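The hall at Pilbridge holds 1,620 people standing, and on the night of a show the person who answers for what they hear sits behind a desk two thirds of the way back. The sound engineer for Cozma, a six-piece touring its second record, agreed to talk in the gap between load-in and line check, on condition that the conversation stopped when the drummer arrived.

The first question was about the room. "It's long and hard," the engineer said. "Plaster down both sides, timber floor, flat back wall. Empty, you get a slap off the back wall that lands on the snare. Full, most of that goes, and the low end drops with it. So I tune it empty and leave the subs a little hotter than I like."

The system is a pair of hung arrays from Nurkix, the hire firm supplying the whole tour, with subs in a line along the front of the stage. The engineer prefers the line to two stacks. "With stacks left and right you get a hump down the centre aisle and holes either side of it. The person in the hole paid the same."

Measurement begins with one microphone at the desk and then moves. The engineer takes traces near the front, under the balcony and at the bar, and compares them before touching the equaliser. A dip that shows up in only one place is left alone. "If it's at one seat, it's a reflection. You can't fix a reflection with a filter. You make it worse for the other seats."
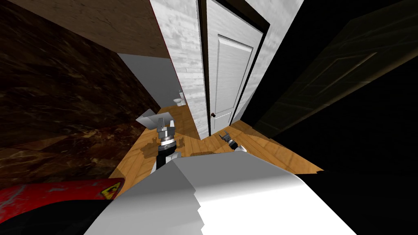 Stage volume took up the next part of the conversation. Cozma moved to in-ear monitors last December and the wedges went back to the warehouse, apart from one for the singer. The drums stand on a carpet, and the engineer is strict about putting it down before anything else. Bare boards are lively, and they take marks as well: a dark stain like the one on the wooden floor in the picture is there for good once it has soaked in, and venues charge for it. "Carpet first, then the riser, then the kit. It also stops the bass drum creeping."

Support on this run comes from Liltetti, a duo with two keyboards and a laptop. They use 14 channels and have their own scene on the desk, so the changeover is mostly a matter of cables. The engineer asks them to send every keyboard in mono. "Half the crowd is nearer one side than the other. If the left hand of the piano only comes out of the left array, a lot of people get half a song."

Asked about vocals, the engineer was brief. There is a high-pass filter, a slow compressor, and a narrow cut near 500 Hz when the singer gets close to the microphone. The reverb is short and comes down between songs so that speech stays clear.

Recordings are made every night from the desk, one track per channel, and used for the next day's check if the band is late. "I can play last night's set through the system and walk about. The room doesn't know they're still in the van."

The drummer came in through the side door at ten past four, and the line check started with the kick.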